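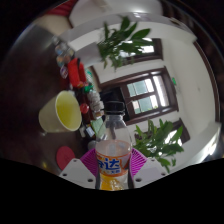

手持夹爪示教的家务小窍门：从拿饮料瓶开始

十一月　文：Marilou Buenaventura

搜索本站　请输入关键词　搜索

上个月那篇讲擦桌子的窍门发出去以后，好几位读者来信问同一件事：家里手上已经有一把手持夹爪了，到底该怎么带着它干活，录下来的动作机械臂才学得会？我高兴坏了，这正是我最想写的题目！我自己在餐桌、灶台和工具间里录了一整个秋天，走了不少弯路，下面把觉得好用的办法都倒出来，想到哪写到哪。

先说拿瓶子。饮料瓶是我最推荐的入门物件，便宜，摔不坏，家家都有，而且它会给你颜色看：塑料瓶软，捏重了瘪，捏轻了往下溜。喝剩一点底儿的瓶子比满瓶难夹，重心低，上半截轻飘飘的，碰一下就晃。我建议满瓶、半瓶、剩个底儿的都录，一种都别省。

夹的位置，我的习惯是先让两片指垫落到瓶身两侧，高低对齐，再慢慢合拢。合拢的时候心里默数两拍，听到塑料轻轻“咔”一声就停，别再使劲。带棱的指垫抓瓶子特别牢，所以真用不着捏那么狠。很多人第一天录完手酸得不行，就是一直攥着扳机，松一点完全没问题。

瓶子要正着提起来，也要正着放下去。放下的时候瓶底先挨桌面，停一停，再松手指。Gonçalo Rocha 教了我一个土办法：把放下这一步想成给睡着的小孩盖被子。我试了，动作立刻柔和下来，回放的时候看着都舒服。

瓶盖记得拧紧！我有一次忘了，夹起来一歪，橙汁顺着夹爪往里淌，后来拿棉签擦了半个晚上。指垫的沟槽里进了糖水会发黏，发黏以后松手时瓶子会跟着走一小截，录出来的动作全都带着一个怪怪的拖尾。

再说桌面。有人喜欢把桌子收拾得干干净净再录，我一开始也这样，录得是真漂亮，可是换到平常的餐桌上，机械臂就犯糊涂。现在我反过来，桌上该有什么就留什么，杯子、杯垫、瓶瓶罐罐、零食盒子，都照平时的样子摆着。每录几条就挪动一两样，杯子有时候立着，有时候放倒，瓶子有时候靠近杂物，有时候离得远。要紧的是给夹爪留出一条进出的路，手指张开有多宽，两边就要空出多宽再多一点。

说到放倒的杯子，这个单独录一组很值得。杯口朝哪边，夹爪就从哪边想办法：一根手指伸进杯口，另一根贴着外壁，夹住以后手腕慢慢转正，杯底落桌。转的时候胳膊肘跟着走，光拧手腕的话，转到一半准卡住。陶瓷杯和玻璃杯等练熟了再上，先拿塑料杯过瘾。

杯垫是另一个难关。又薄又平，贴在桌上，手指根本插不进去。我的窍门是先用一根手指的尖把它推到桌沿，露出一小半来，再上下夹住。推的那一下千万别快，快了它就飞出去了。Abílio Azevedo 说他家的杯垫有一片录到现在还没从冰箱底下找回来，哈哈。

光线这件事我以前完全不当回事。我那张桌子对着窗户，上午录的和傍晚录的简直像两个家，透明瓶子尤其明显，背后一亮，瓶肩那里就容易和背景混在一起。我没有去拉窗帘，上午录一批，下午四点以后再录一批，晚上开灯又来一批，三种光都有了，心里踏实。要是你只有晚上有空，那就把台灯换几个位置，左边、右边、身后各来几条。

镜头要勤擦。夹爪上的镜头离手近，厨房里油烟又大，一层薄雾糊上去，人眼看着还行，回放才发现全是毛的。我在围裙口袋里放一块眼镜布，每次坐下来之前抹一把。炒菜的时候就别录了，等抽油烟机关了再说。

另外，广角镜头看得特别宽，墙上的、窗台上的、门边的都会收进去，录之前把写着电话和地址的快递单收一收。绿植倒是不用搬，叶子晃来晃去也没关系，我觉得这样反而好，家里本来就有这些东西嘛。

速度和节奏。每一条我都分成三段来想：靠近，夹住，放好。靠近可以快一点，最后一小段慢下来，夹住以后停一下再提。来回犹豫的那种最伤，手在瓶子旁边比划半天，学出来的机械臂也会在那儿比划半天，样子滑稽得很。要是第一下没对准，大大方方退回来重新靠近，别在原地蹭。

失败的要不要留？我的做法是分开放。瓶子滑了又补夹成功的，单独建一个文件夹，名字就叫“补救”，这些宝贝得很，机械臂以后也会滑，也得知道怎么补。彻底打翻的就删掉，擦桌子去。

数量上，我给自己定的是一件东西一种摆法录 5 条，一晚上录 50 条就收工，再多人就木了，动作开始偷懒。一个瓶子的任务攒到 200 条，我才拿去训练。Mi-kyung Ban 比我有耐心，她每个星期四晚上固定录，从 9 点开始，孩子睡了，家里安静，她说当成织毛衣来做，一点都不累。我学不来，我得放着音乐。

用遥控手柄的朋友看这里。手柄和手持夹爪手感差得远，你碰不到瓶子，全靠眼睛，所以人最好站在机械臂的侧后方，跟它朝同一个方向看。站对面的话左右是反的，我第一回就这样把一排调料瓶扫到了地上（还好是塑料的）。手柄的灵敏度先调到最低，练一个晚上再往上加。Rosário Nogueira 在手柄的推杆上套了一小圈橡皮筋，推起来有点阻力，小动作一下子稳了，我跟着弄了，真的好用！

如果手边没有机械臂可以遥控，直接抓着夹爪走来走去录就很好，省地方，厨房这么窄也转得开。只是走动时手会抖，尽量把手肘贴住身体，或者一只手托着另一只手的手腕。我站着录瓶子，坐着录杯垫，各有各的顺手。

录完的收尾活儿也写两句。指垫用温水和一滴洗洁精，拿旧牙刷顺着棱刷，晾干了再装回去，别用吹风机热风吹，我那副就是这么吹变形的。手指上的小螺丝每周拧一遍，松了以后两边手指会一高一低，夹瓶子时瓶子会自己打转，你还以为是瓶子的毛病。充电线卷好，跟夹爪放在同一个抽屉里。

给文件起名字，请务必当天起。“瓶子_上午_杂物多”这样就够用，隔一天再看，一大串一模一样的桌子，谁是谁根本想不起来。

下回打算写拧瓶盖，两只手一起来，一只稳住瓶身，一只转。我现在的成绩还很难看，十回里能拧开一半就开心得要命。谁有好办法，尤其是对付那种特别紧的小盖子的，快写信来，我今晚就试。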